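Week 5 notes: friction and normal force
Feb 26, 2020
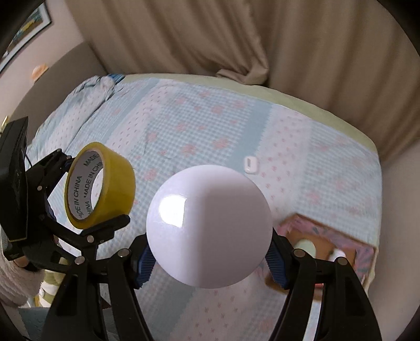
Fig. 2. White ball held between two blue pads.

Okay, friction! I always get asked why a harder squeeze helps, so let's do it properly. The limit on static friction is mu times the normal force, and colour, size and brand don't come into it. Say mu is 0.5 and you push with 100 N -- you get up to 50 N along the surface at each contact. Try problem 5 before the tutorial (Ghislain MacDonald has the answer key, so bug him, not me).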